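Stiltetdale Allotment and Garden Society
Minutes of the autumn meeting, Friday, September 13, 2019
Upstairs room, the Flurer

Present: Nuria Bravo (chair), Thanakorn Thammasiri, Jintana Suwannarat, Kyung-hwa Koo (notes), plus plot holders as per sign-in sheet
Apologies: Fongchan Chaiyaporn (working)

Started late, room double booked with the choir. They moved downstairs.

1. Last minutes
Agreed. One correction, it was the lower gate that sticks, not the top one. Signed by Nuria.

2. Matters arising
Lower gate still sticks. Thanakorn has planed a bit off the bottom, says the post is leaning and planing won't cure it. Will look at resetting the post once the ground softens. Until then lift and push.

Wasps by the compost bays: gone quiet, leave alone.

Sign for the main path. Jintana has a quote from Ongart, painted board with two posts. Felt to be dear. She will ask for board only, we have posts.

3. Water
Long item. The standpipe at the far end was off for most of August and plots down there suffered, several people lost their beans. Water company say the leak is on our side of the meter. Thanakorn dug down in two places and found damp but no break. Third hole to be dug next to the old hedge line, which is where Fongchan thinks the pipe bends (sent a sketch with apologies, passed round).

Discussion on whether to patch again or lay new pipe along that stretch. Patching has been done before and it went again within the year. New pipe means a trench across plot 34 and the holder would want his raspberries left alone. He was present and said so twice. Nuria asked if the trench could go round by the path, Thanakorn said yes but longer and more bends.

Agreed: third hole first. If no luck, price up new pipe by the path route and bring to the next meeting.

Hosepipes: reminder that they are for filling butts and cans only and not to be left running. Somebody's was left on overnight in July. No names taken.

Meter reading was 1074 when Kyung-hwa looked on Tuesday. To be read monthly from now on and written on the card in the shed, date and initials please.

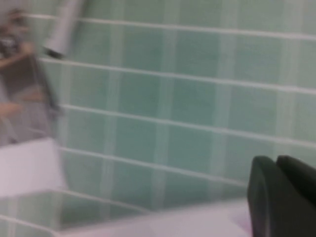
Point raised from the floor that dipping tanks would save queuing at the taps. Two old galvanised ones on offer from a farm, free but need collecting. Would need lids because of children. Jintana to find out the size and whether they hold water. Not to be collected untill we know where they're going.

4. Money
Balance healthy, better than this time last year. Rents all in except 3, letters gone out. Seed order discount came to more than expected as more people joined in.

Nuria proposed we set aside £1000 for the water works and don't touch it for anything else. Seconded Thanakorn. Carried, one against (wanted the shed roof done first, see below).

Rent for next year. Proposal to hold at the present figure. Some feeling it should go up a little each year so there isn't a big jump later. Vote was to hold, review next autumn.

5. Shed
Roof leaks over the mower. Tarpaulin on it for now. Felt and battens needed, Thanakorn thinks a day's work for two people in dry weather. Nuria and Kyung-hwa offered. Materials to come out of the maintenance pot and not the water money.

Mower needs a new blade and a service. It has been put away with wet grass on it again. Please brush it down.

Loppers missing from the rack, also the good spade. If you have them just bring them back.

6. Show report
Good turn-out, dry until prize giving. Entries up in veg, down in flowers. Onion class was very strong. The jam judging overran and people were standing about, next year start it half an hour earlier.

Complaint about the marrow class, that weights weren't read out. Noted. Will be read out in future.

Tastia did the teas again and made no charge for the urn. Letter of thanks to be sent, Jintana.

Raffle prizes, too many bottles of bubble bath. Jintana asked for plants, seeds or food next time.

7. Waiting list
List is getting long. Two plots badly overgrown and not worked since spring. Rules say one warning letter then a month. Nuria has spoken to one holder, who has been ill, and would like to keep half. Agreed to halve that plot and offer the other half to the top of the list. Other holder has not answered. Letter to go this week.

Someone asked could new people be given a buddy for the first season. Liked. Fongchan's name was put forward in absence, Kyung-hwa to ask.

8. Bonfires
Same as every year. Not before November, not when washing's out, nothing plastic. Neighbours in the end house have asked for a bit of notice, a knock on the door will do. Check the heap for hedgehogs before lighting.

9. AOB
Manure delivery: usual load, to be tipped by the top gate. Bring own barrow. Last year it was all gone by dinner time so please take a fair share and come back for more later if any's left.

Blight on the outdoor tomatoes, quite bad on the east side. Bag it up and take it home, do not put in the compost bays.

Seed catalogues on the table, please put back after. Potato order forms to Jintana by end of October.

Request for a Christmas social. Soup and mince pies in the shed, if the roof's done.

Next meeting in December, date to go on the noticeboard once Nuria has checked with the Flurer about the choir.

Closed 9.20.
K. Koo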